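Washing dishes with handheld grippers: how do you vary the examples?

Posted by Elisa Carbone
Community Help > Data and Training > Collecting by hand

Hi all! We started gathering dishwashing examples in August with a pair of handheld grippers (the kind with a marker cube on top) and I am having way more fun than I expected. The goal is a policy that picks up a plate, wipes both faces with a cloth or sponge, and puts it down. We have 300 episodes so far, all at the same sink, all done by me.

The trained model does beautifully on my plate at my sink. Move the plate a hand's width to the left and it wipes the air very politely. So I know I need more variety, but I'm not sure what kind. More plates? More people? More sinks? And should I be throwing out the episodes where I fumble the cloth and have to grab it again? I hate to lose them, they take forever to record.

Also, my tracking drops out sometimes when I turn the plate over. Is that just life?

2 replies, sorted by most helpful

Ildikó Bozsik

Oh, I love this task! We did plates and bowls for most of the spring at Brullance and I still catch myself holding my own dishes like a gripper at home.

Change the sink first. Plates matter, but a model that has only ever seen one basin learns the basin. We keep more than one sink set up in the same room, with different stands and different stuff sitting nearby, and whoever is collecting switches between them during a session. Leave the clutter alone, too. A water bottle or a snack packet on the counter is good for you, as long as it moves from one day to the next.

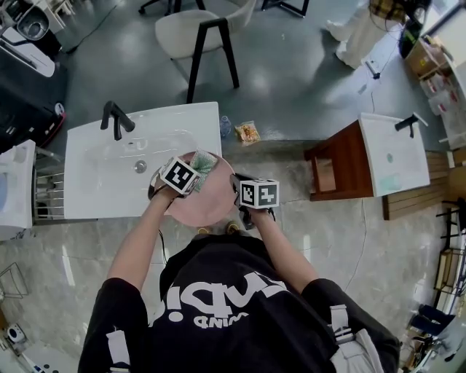
What I'd do, in order:

1. Start each episode with the plate somewhere new. Left side, right side, leaning on the wall of the basin, flat over the drain. Don't go back to the "nice" spot out of habit, and believe me, you have one.

2. Swap the cloth often. Color and pattern both. We had a model that only understood green for a while, which was pretty funny until we had to fix it.

3. Get other people in. Two people with different arm lengths will teach it more than you doing another long week alone. Let them wash the way they normally wash and only correct them if the cubes go out of view.

4. Keep your fumbles if you recovered from them! Dropping the cloth, picking it back up and finishing is a great example. Throw out the ones where you stopped halfway or put the gripper down to fix something with your fingers.

On tracking: it's usually your wrist. Try tipping the plate with both hands a little and keeping the cubes facing the camera, instead of rolling one hand all the way over. It feels silly for the first 3 episodes and then you stop noticing. Check where your cable runs as well, mine used to drape right across the cube.

Please post again once you've trained on the new set, I really want to hear how it goes.

Martim Bragança

agree with the above mostly. I'd add bad light, we only recorded in the morning and the model was useless after 4 pm. no idea about the tracking, ours was always fine

Elisa Carbone (original poster)

Thank you both!! Ildikó, it was the cable. I taped it along my forearm and the plate flips are tracking now. Orsolya is recording her first batch this afternoon and she washes in circles where I go side to side, so that should shake things up. I'm borrowing a second basin from the workshop too.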